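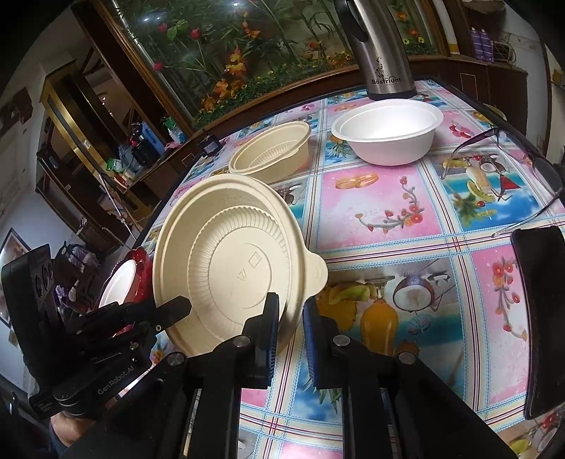
Molded fiber bowls: softening at the base with hot soup

drallo_k
Posted 11th September
We switched our lunch counter from foam to molded fiber bowls in June. Soup goes in at 184 °F. On the 16 oz size the base starts to flex after 13 minutes, and there is a damp ring on the counter by 30. Supplier is Handis. They say the bowl is rated for hot food and left it there. Is this normal for uncoated fiber?

pulpline
Normal for uncoated, yes. Plain fiber takes up water quickly once the sizing gives out, and fat speeds it up. Ask Handis for the grammage and whether the sizing is added to the pulp or sprayed on after forming. Sprayed sizing tends to be thin in the corners where the wall meets the base.

Kam-wah Tsao
I disagree on the corners. In the ones we cut open at Davdale the thin spot was the flat of the base, where the press tool was worn. Section a bowl with a sharp knife and put calipers on it before blaming the sizing.

drallo_k
Cut three. Wall is even, base is thinner toward the middle. Not by much.

pulpline
Then you may both have a point. A thin base with weak sizing fails first. I would still want the sizing data.

sin_catering
We went to a lined bowl and the problem stopped. Costs up to 61 percent more per case, and our hauler will not take them as compost. Check that before you order.

Kam-wah Tsao
Lining is the expensive answer. Drop the fill temperature a little and test again with plain water, then with the real soup. If water holds and soup does not, it is the fat, and a heavier base will not help you much.

drallo_k
Can't go much lower on temperature — the health code sets the floor for holding. I'll run the water test anyway and ask for a sample case from a different mold.

pulpline
Note the mold number on each one you test. Mixed molds in one case will ruin your numbers.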